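Building a Pair of Hand-Held Grippers in a Shared Workshop
Final report, Workshop Projects course
Nilton Flores and Dorota Nowakowski
October 2018

Why we picked this

We both wanted to build something with fingers. The first plan was a full robot arm, and our advisor, Philomena Bonsu, talked us down to the part that interested us most, the end that touches things. So our project, which we named Skitik, is a pair of grippers you hold in your hands. You do the arm's job yourself and the gripper does the grabbing. It was so much more fun than we expected!

The work was done at the Zunthorpe shared workshop, where members get bench space and the use of the drill press and the laser cutter. We had one shelf and a drawer, and by the end we had filled both.

The build

Each gripper has two fingers on linkage arms. The arms pivot on bushings, and we spent more time on those pivots than on anything else in the project. The first set had holes drilled a little too wide, so the fingers flopped sideways when you squeezed. The second set was so tight that the fingers would not open again by themselves. For the third set we drilled undersize and opened each hole up by hand with a reamer, checking the fit after every few turns. Slow work, but the motion came out smooth, and Dorota kept opening and closing the thing all through lunch.

The finger pads went through versions too. Bare plastic slid right off anything shiny. We tried rubber from an old bike tube (great grip, but it peeled at the corners) and then went to a rough pad that holds well without sticking. Pads screw on through small holes, so swapping one takes very little time. We were really glad of that during testing.

Testing

We wanted a task a person does at home without thinking, so we chose moving light kitchen containers on a tabletop near a wire basket. Thin plastic is a tough test. Squeeze too hard and it bends, too soft and it turns in the fingers - and a curved wall gives you very little to hold. Nilton did most of the handling and Dorota kept the notes.
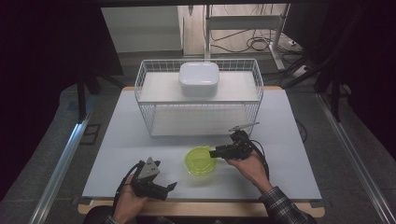

The green container and the wire basket, with a gripper in each hand.
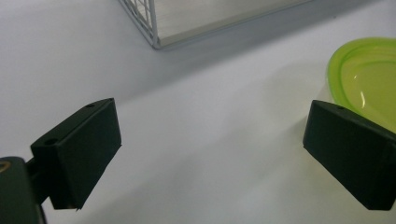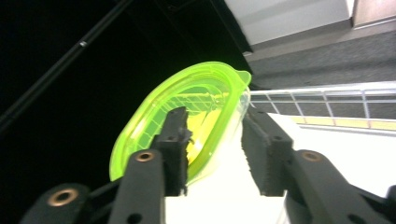
Munther Obeidat asked at our workshop talk whether we had tried gripping by the rim alone, with the pads barely past the edge. His feeling was that the linkage would twist under an off-center load and that we would see it in the pivots long before the pads gave out. He also wanted to know why both fingers move, when one fixed finger would be simpler to build and easier to aim.

The rim question was a good one, so we went back and ran it. We did 78 lifts in all, split between a deep grip, with one pad well inside the container, and a rim grip. The deep grip dropped it 3 times. The rim grip dropped it 9 times, and in most of those the container rotated first and then slid out. Munther was right about the twist: you can feel the arms lean when the weight hangs to one side. We have not measured how far.

On the second question, we like two moving fingers because they close on the object from both sides and don't shove it across the table. With a fixed finger you have to line up your whole hand first. We did build a fixed version out of scrap, called Darko, and it is still in the drawer. It works fine on blocks and is pretty annoying on anything round.

What we would change

The cables need a proper clip at the base of each gripper. At the moment they pull on your wrist when you reach across the table, and after a long run you notice it. We would also make the pads slightly longer for deep containers and round off their corners.

The grip force depends entirely on the person squeezing. A spring stop would make results easier to compare between users, and we have a drawing for one. Daithí Cronin has offered us time on the workshop's lathe in December to make the stop pins, and if the pins fit, the next version (already named Talero) gets them on both hands. The drawings and the drilling jig are in our drawer for anyone at Zunthorpe who wants to build a set - please put the reamer back when you're done with it.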